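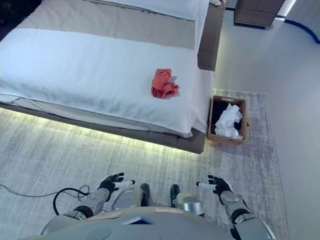
The Bedroom, After the Advice
By Abla Dabbas

I have read a lot of advice about bedrooms this past year and believed maybe a third of it. Make the bed every morning and your life will improve. Keep a basket within reach and you will never again drop anything on the floor. Put a light under the bed and you will sleep like they do in hotels. I don't sleep well in hotels, so that last one had a weak start with me.

Anyway, we moved to Stidthorpe in December and the bedroom was the first room I tried to do properly. I've put the bedroom page up before the kitchen page, which I keep getting asked for. The kitchen will have to wait until I have something nice to say about the drawers. Click through in whatever order you like. The notes are mine and so are the complaints.

Posted 6/19/25

The bed

Gray, upholstered, padded all the way along the edge. The salesman at Farov told us the padding would save our shins. It has saved mine twice that I remember, so I'll give him that one. He also said the fabric would clean itself up with a dry brush, and I have a dry brush he's welcome to come and use.

The light under it

I was against this. It was already part of the base and it cost 44 dollars more to order the base without it, a sentence I made the man say again. The strip throws a sort of yellow-green band onto the rug. The catalog called it "warm." I have seen warm and I have seen lime, and I know which one this is closer to.

More on the light

It's useful at 2 in the morning, I admit. You can find the edge of the rug without waking the other person. You can also do that with a hand on the wall, free of charge.

White on the bed

Everybody says don't put white on a bed you sit on. I did it anyway and I'm still waiting for the disaster. The throw is more like a towel than a blanket and it goes straight in with the bath towels, so why would I worry? Ask me again after blackberry season.

Making it look made

The trick in all the magazines is to spread the throw across the foot end and let it hang over. It does hide a badly pulled duvet, I'll go along with that. What they call "styling" my mother called covering it up, and she was faster.

Taupe or gray

We argued over the duvet cover. The label said taupe, my husband says gray, and under the ceiling light I couldn't tell you. It's soft. If you're paying extra for the name of a color, please send the difference to me.

The red thing

There is always one piece of cloth on this bed that doesn't belong. Red-orange, in this case, and not folded. I've read that a "pop of color" pulls a pale room together. Fine, then I'm a decorator. I got there by not putting something away.

Folding

I timed myself once, out of spite, after watching a folding video from a woman whose shirts stood up by themselves. Five minutes for one drawer, and the drawer was a mess again by the weekend. I now fold what creases and bunch what doesn't. Go ahead and write to me.

The basket

Brown, rectangular, lighter along the edges, dark inside. It came from Prakero, where they sell it as a storage solution. It's a basket. I do like it, and it's the one purchase in here I'd make a second time, but I won't call it a solution to anything. Things go in it and then they're in it.

Where the basket goes

By the foot of the bed, just past the corner. I had it in the closet for a month because a website told me that visible baskets make a room look busy. You know what makes a room look busy? Clothes on the floor in front of the closet.

How full is full

The rule I was given is to empty it when it's half full. I don't know who lives like this. White things heap up in there faster than you'd think and they always pile to one side. I empty it when I notice it, and I notice it when I trip.

A lid, or not

Prakero sells one separately. I skipped it. I've owned lidded hampers, and what I got was a lid with clothes on top of it.

The rug

It's big, gray and streaky, and I picked it for the streaks. A plain rug shows everything by Tuesday. The woman at Jaber said a mottled weave is "forgiving," and this is one of the few sales words I've found to be accurate. She also said it wouldn't shed. It shed until spring.

Size of the rug

People will tell you to buy the next size up. Normally I think that's just a way to sell more rug, but they were right here and it annoyed me. Our old one stopped short of the bed and moved every time somebody got up.

The floor past the rug

Light gray and smooth. Easy to sweep, cold in winter, and it shows hair. I can't think of a floor that comes without some deal like that. I keep slippers by the door and never have them on when I need them.

The nightstand

Dark brown, boxy, doesn't match. It was ours before the bed and I was told more than once to replace it so the room would "flow." I asked what would be flowing and didn't get much of an answer. It holds a lamp and a book at our place the same as a new one would, and it's paid for.

The five-minute reset

You've seen this one, I'm sure. You set a timer every evening and put the room right in five minutes. I tried it for 2 weeks. The room was tidier, no question. I was crankier. Now I do it when company's coming, and the rest of the time I pull the throw straight and go have coffee.

Things I'd still change

The color of the light, if somebody can tell me how without taking the base apart. Farov said there's a remote. There was no remote in the box and I've had two emails back telling me to look for it again.

Questions people have sent

Yes, the side panel on the bed is upholstered too. No, I don't vacuum it as often as the booklet says to. The rug pad was extra and I'd say try it without one first. I don't get anything from any of these stores and after this page I don't expect to.

Next up: the hall closet, and a set of shelf dividers I have my doubts about.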